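Korari Button Inventory - README

Version note: 11 April 2021

What this is

Korari is a plain list of sewing buttons, kept as a set of CSV files. It covers the loose stock from a closed haberdashery in Jastham plus a smaller lot bought from the Pylypenko shop. Each row is one button style, not one button.

Files

buttons.csv - main table, one row per style
colors.csv - color names and the codes used in the main table
lots.csv - where each lot came from
notes.txt - odds and ends that did not fit a column

Columns in buttons.csv

style_id - a number, never reused
lot - J for Jastham, P for Pylypenko
color - code from colors.csv
holes - 2, 4, or S for shank
size - in lignes, from 16 to 58
material - left blank when we could not tell

Color codes

Color was judged by eye under daylight bulbs. Green is the weakest group. Several of the older greens have faded toward gray, and those are filed under GN-X until someone sorts them again.

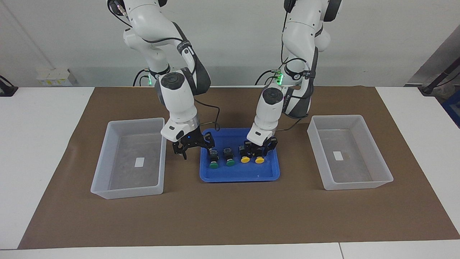 Blue tray on the brown mat, with a green button at left.

Sizes

One ligne is 1/40 of an inch, so a size 40 button is one inch across. Buttons that fell between two sizes were rounded down. Oval and square buttons are measured on the longest side, and the shape is given in notes.txt.

Shank buttons were measured across the face only. The depth of the shank is not recorded.

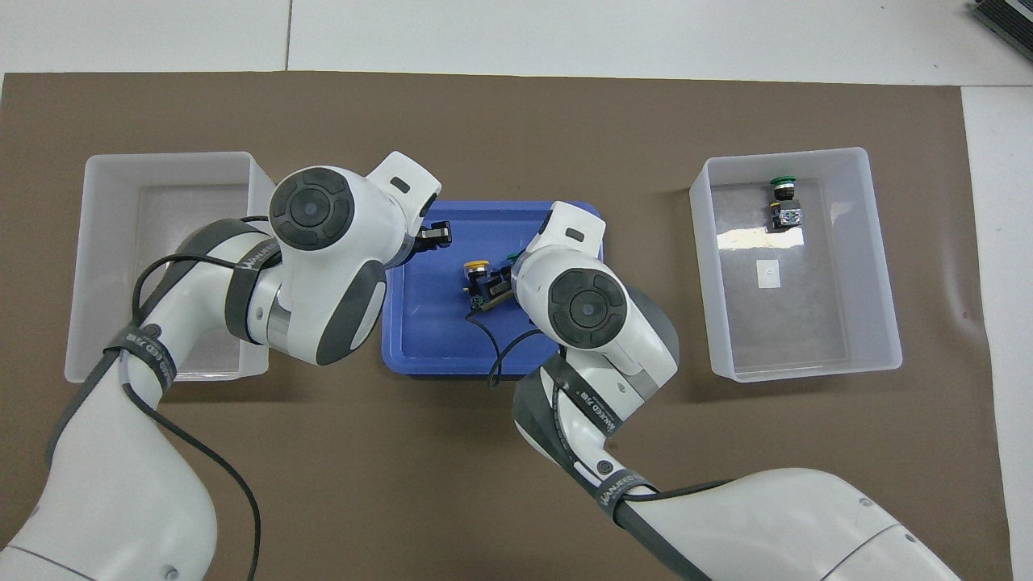

Known problems

Some styles in lot P were entered twice under different color codes. The second entry is marked DUP in the material column, which was a poor choice, but changing it now would break the Vanurgate import script.

Horn and early plastic are easy to mix up. Treat any row marked "horn" as a guess.

Use

Free to copy and change. Please keep the style_id numbers as they are if you pass the files on - other lists point to them. Corrections can be sent as a patch against buttons.csv, one style per line.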